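Measuring Things for the Plant Feed

I switched the office plants over to liquid feed in January. The bottle says one capful per watering can, but our can is bigger than most and the cap has no line on it. So I started measuring.

The feed goes in at 8 ml for the small pots. The planter by the chairs gets more. I mix it in a beaker first and then top it up with tap water. Osvaldo Coutinho gave me the beaker when he cleared out his shelves, and it pours well if you go slowly.

A graduated cylinder is better for the small amounts. Mine is plastic with a red-orange base, and I lay it on its side by the rack after rinsing. I used to stand it up and it got knocked over every Wednesday, when the desk is busy. 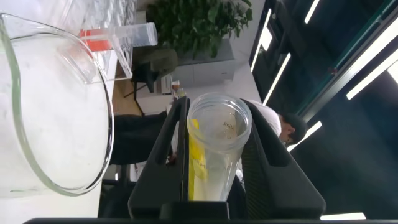 For anything up to 40 ml I would go with a small clear cup with printed marks. The marks are faint, so put it on a white surface and get your eyes level with the line. Label your cups too. Arlindo Evangelista wants to try the same mix at half strength on his ferns, and I'll post what he finds.

Next I need a brush thin enough for the cylinder.

3 comments | 8 shares

Contact | Back to top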